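**Steltetano grasp planner, version 3**

Steltetano picks a grasp pose for parallel grippers and passes it to your motion planner. The vendor, Edach, quotes 200 candidate poses per request. Fine – ask how many survive a collision check.
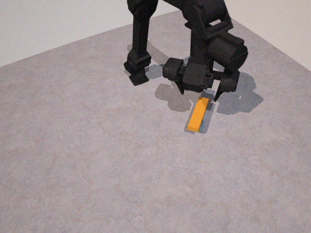 *Simulated approach to an orange block, fingers spread, no contact yet.*

Simulation is the easy half. Nuria Ejigu recommends trying your own parts before paying for the full licence. The trial lasts 11 days. Order code 638.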